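Fumivbridge bin-picking log, Jekstead returns station

Version 2, 22 Jan 2020
Maintainers: Johanna Rainer, Wilmer Espinoza
Contact: Skasto, automation group

Summary

Log data and shift notes from the returns station at Jekstead, where mixed small goods are taken out of a metal bin one at a time and passed on for sorting. Until last April this was done by hand on both shifts. The arm now does the first pass, and staff take what it leaves.

Contents

picks.csv: 2,000 pick attempts, one per row
shifts.csv: 408 shift records (station, start, end, stops, manual picks)
notes.txt: free-text remarks from operators, names removed
Columns are listed in fields.txt. Times are local. An empty cell means not recorded, not zero.

What changed in the work

Station staff used to lift and sort. They now refill the bin, clear stops, and pick by hand any item the arm has refused twice. Walking went up, bending went down. The operator role was regraded after training, which takes 20 hours per person. No posts were cut at the station, but two evening posts were moved to packing. Manual picks are entered by the operator at the end of the shift and are likely undercounted when a shift is busy.

Known problems

Thin items lying flat against a bin wall are refused more often than blocks.
Stop reasons were typed freely before version 2. Around 100 rows could not be mapped and are marked "other".
Cable checks at the wrist are logged as stops, although they are planned.

Station, KUKA arm over the bin
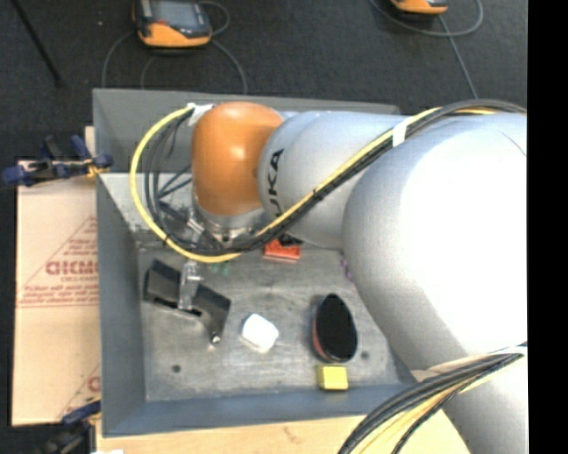 Rosalie Leitner wrote back on the draft that the stop count makes the job look calmer than it is: a stop of ten seconds and a stop of ten minutes are one row each, and on evenings a single operator covers two stations. She asked for stop length as its own column. It is planned for version 3.

Use

Internal and research use. Do not use manual pick counts to rate individual operators. Report errors to the maintainers with the row number.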